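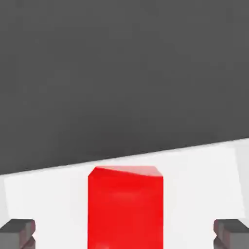 July 9, 2021

Leidy Inga has been trying for years to make me an optimist about robots, and last month she sent me 23 links in one evening. Most of them were simulations. I watched the lot while the washing-up sat in the sink, soaking.

So, can they do the chores yet? They can have a decent go at a block. A red block on a white table, two grey fingers either side of it, nothing else to bump into. I'd be pretty handy too if my kitchen looked like that.

Leidy works at Nillel, out at Tulton, where they pack brackets into trays. In April they put in an arm that does 400 trays a shift, and she says it's brilliant provided the brackets all face the same way. A person stands there making sure the brackets all face the same way. He used to pack the trays.

At home I'd settle for socks. I own five pairs that match, and I'd pay good money for something that could find them under the bed, turn them the right way out and not eat the cat's tail. Leidy says give it ten years. She said that when we lived in Nindthorpe, and I've done a lot of socks since then.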